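Workshop > Galleries > Computer strip-down

Taking desktops and server boards apart at Praritz

Old office computers come to the Praritz workshop to be sorted into parts that can be used again and parts that go for scrap. These pictures cover the middle of the job, with the covers off and the boards in reach.

The processor in its metal retention frame, with four empty memory slots beside it. Memory is tested separately – up to 30 sticks in a batch.

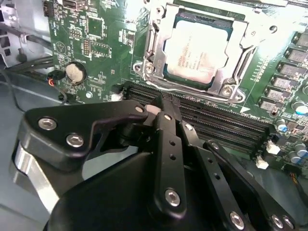
Karim Radwan would like the sticks labelled by machine as they come out, as matching pairs afterwards takes him most of a morning.

Labels are on order from Colletti. Until they arrive, pairs go into the same bag with the case number written on it.

An open tower on its side, with the graphics card, drive cage and power supply still in place. Power supplies are left until the end

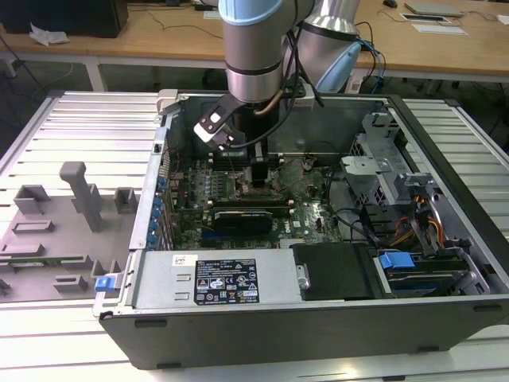

and go on the shelf by the door for Aurelia Iordache to test. Any that fail are scrapped whole.

A processor held above its socket on a server board. The contacts are easily bent, so sockets get a cover before storage.

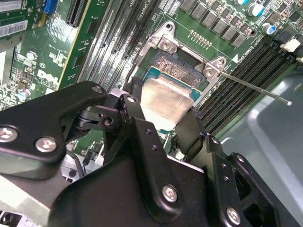
Sorting and storage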